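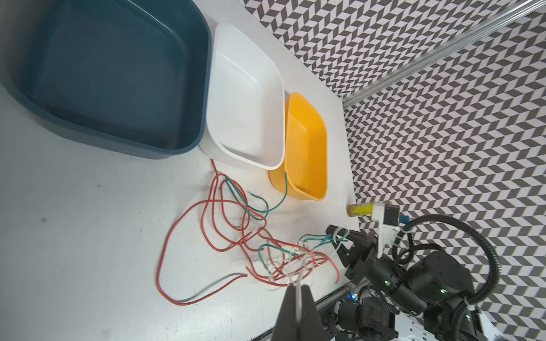
Wie sortiert man eine Kiste mit alten Kabelresten, ohne dass am Ende alles wieder in derselben Kiste liegt?

Mit einer einzigen Frage pro Stück: Für welche konkrete Arbeit nehme ich das in den nächsten zwölf Monaten in die Hand? Wer darauf eine Antwort hat, behält das Stück und schreibt den Zweck drauf. Wer anfängt mit „könnte man vielleicht mal", hat soeben Wertstoffhofmaterial identifiziert.

Ich schreibe das als jemand, der drei Umzüge lang einen Karton mit der Aufschrift „Strom usw." mitgeschleppt hat. Das „usw." war der größere Teil.

Was man braucht

Einen freien Tisch, zwei Stunden, eine Abisolierzange, Klettband, Kreppband, einen wasserfesten Stift und einen Durchgangsprüfer. Ein billiges Multimeter mit Piepser reicht. Meines heißt Skolent, kam im Dezember als Beigabe zu einer Lötstation und piept in einer Tonlage, die den Hund des Nachbarn interessiert. Musik ist erlaubt, ein zweiter Bastler im Raum eher nicht. Zwei Bastler werfen zusammen weniger weg als einer allein.

Schritt 1: Netzkabel zuerst, und zwar streng

Alles, was einmal an 230 Volt hing, kommt auf einen eigenen Haufen. Brüchiger Mantel, angeschmorter Stecker, Flickstelle aus Isolierband: weg damit. Mit dem Seitenschneider den Stecker abtrennen (selbstverständlich bei gezogenem Stecker, man muss es trotzdem hinschreiben), damit niemand das Ding aus der Tonne rettet und weiterbenutzt. Aus intakten Resten bitte keine Verlängerung basteln. Eine Verlängerung kostet weniger als die Selbstbeteiligung der Hausratversicherung.

Schritt 2: Entwirren

Nicht ziehen. Jeder weiß das, jeder zieht. Ein Knäuel aus Schaltlitze ist fast nie wirklich verknotet, es ist nur verschlungen, und Ziehen macht aus dem einen das andere. Besser den ganzen Haufen locker auseinanderschütteln, ein Ende suchen und dieses Ende durch die Schlaufen zurückführen. Nach zehn Minuten tun die Finger weh, nach zwanzig stellt sich eine Art Meditation ein, nach dreißig schneidet man durch. Auch das ist in Ordnung, sofern beide Stücke danach länger als eine Handspanne sind.

Schritt 3: Nach Querschnitt, dann nach Länge

Die Farbe ist das, was einem zuerst auffällt, und taugt als oberstes Kriterium wenig. Eine dünne rote Litze und eine dicke rote Litze haben miteinander so viel zu tun wie ein Strohhalm mit einem Gartenschlauch. Also erst der Querschnitt: bis 0,25 mm² für Signale, darüber bis 0,75 mm² für Kleinkram mit Batterie oder Netzteil, alles Dickere extra. Steht nichts drauf, hilft die Abisolierzange: Man probiert die Kerben durch, bis eine den Mantel sauber abzieht und keine Äderchen mitnimmt.

Starre Drähte von flexiblen Litzen trennen. Der starre ist gut fürs Steckbrett und schlecht für alles, was sich bewegt.

Bei der Länge bin ich großzügig geworden, also hart. Unter 37 Millimetern fliegt bei mir alles raus. Die Zahl ist die Breite meiner Zange samt Griffwulst, eine bessere Begründung habe ich nicht.

Schritt 4: Durchmessen

Zwei Spitzen, zwei Enden, ein Piep. Dabei das Kabel einmal auf ganzer Länge biegen. Piept es nur in bestimmten Posen, ist innen etwas gebrochen. Solche Kabel haben die Eigenschaft, nach dem Aussortieren heimlich zurückzukehren, deshalb sofort in der Mitte durchschneiden.

Schritt 5: Aufwickeln und beschriften

Litzen locker um vier Finger wickeln, Klettband drum, Kreppfähnchen dran. Auf das Fähnchen gehören Querschnitt und Länge, sonst nichts. Ein Kollege, Debashish Majumder, schreibt zusätzlich die Herkunft auf („Drucker, Trasel, Netzteilseite"). Er findet das nützlich. Ich finde, es liest sich wie Grabpflege.

Kabelbinder sehen ordentlicher aus, müssen aber jedes Mal aufgeschnitten werden, und dabei erwischt man zuverlässig die Isolierung.

Schritt 6: Wohin damit

Flache Schubladen schlagen tiefe Kisten. In einer tiefen Kiste gibt es nur zwei Schichten, oben und verloren. Ich habe bis zu 300 Gramm Litze pro Schublade, danach klemmt sie.

Der Rest geht zum Wertstoffhof oder zum Schrotthändler. Kabel gehören nicht in den Hausmüll. Wer auf den Kupferpreis spekuliert, sollte vorher die Fahrtkosten ausrechnen und sich dann hinsetzen.

Nachtrag vom 11.10.2023: Es kam die Frage, ob man die alten SCSI-Kabel behalten soll. Ich habe meins auch noch.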